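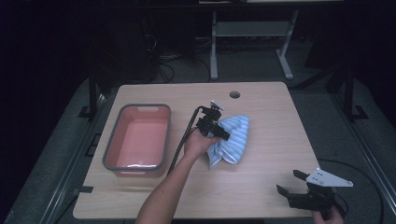

SKADMONT: windlass and forward pump, October

Started 8.40. Tide was well out so she was sitting on the mud with a slight list to port, which made the fore hatch awkward. Dwynwen Hopkin had the windlass cover off before I got there.

Windlass. The port warping drum has been binding since we came back from Flumbridge. Drum slid off with the small puller and no heat. Old grease had gone to something like toffee and was packed hard into the keyway. Scraped out, washed with paraffin, wiped down. Shaft is lightly scored on the forward side but nothing a fingernail catches on. Bush is worn oval, worse at the outboard end. Dwynwen thinks it will do another season. I would sooner have a new one turned while the drum is off, and have asked Ellis to quote from the old one as a pattern. Left the bush in the tin marked WINDLASS on the upper shelf. Please don't tidy it.

The pawl spring is not original. It is too strong and that is why the pawl chatters. Look through the spares from the old tug before buying.

Forward pump. This is the Gralletti steam pump that came aboard when she was converted from coal. Steam end was opened last month and is fine. Today was the water end. Took the valve chest lid off, two nuts seized, split one and saved the other. Suction valves are good. Delivery valve on the starboard side had a flake of scale under it, so it can never have been seating properly. Lapped it in by hand with fine paste and got an even grey ring all the way round. 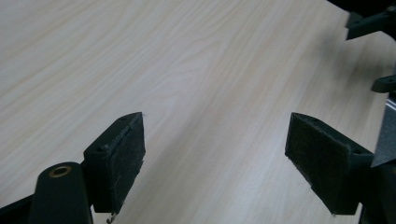

Page 126

Made new joints for the chest lid out of 3 mm sheet. The first one was cut from the drawing and was wrong at the inboard corner, where the casting differs from what is drawn. Second one cut from the lid itself. Have pencilled the correction on our copy of the drawing.

Stopped for dinner at 12.30. Rain came in after that and we rigged the small tarpaulin over the hatch.

Cold water test at 2.15. Filled the chest from the hose and put the hand pump on it. Took it up to 200 psi and left it. Dropped around 5 in the first ten minutes, then held. The weep is at the drain cock and not at the new joint. Cock to be repacked. Did not try the pump under steam, boiler is down until the surveyor has been.

Gland packing: we are nearly out of the square graphited sort. The round stuff in the blue drawer is the wrong size for this pump and should go back.
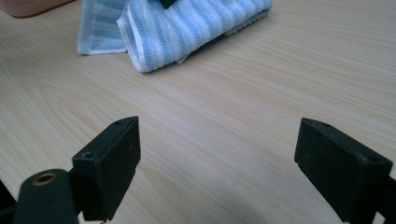
Table top with the gripper fingers open.

To do:
- Ellis: price for windlass bush, ask for gunmetal
- repack drain cock, forward pump
- order square packing
- find a softer pawl spring
- grease port drum shaft before refitting, and do the starboard one at the same time
- dry the tarpaulin properly before it is folded

Paid Eluned Ellis for the paraffin and the paste out of the stores tin, receipt is inside the back cover. Packed up at 4.50, hatch battened, hose drained, shore power left on for the bilge pump.

Recent entries
Skadmont: steam end of forward pump opened up
Flumbridge trip, defects list
Wheelhouse windows, port side
Boiler: notes for the surveyor
Saloon skylight leak, second attempt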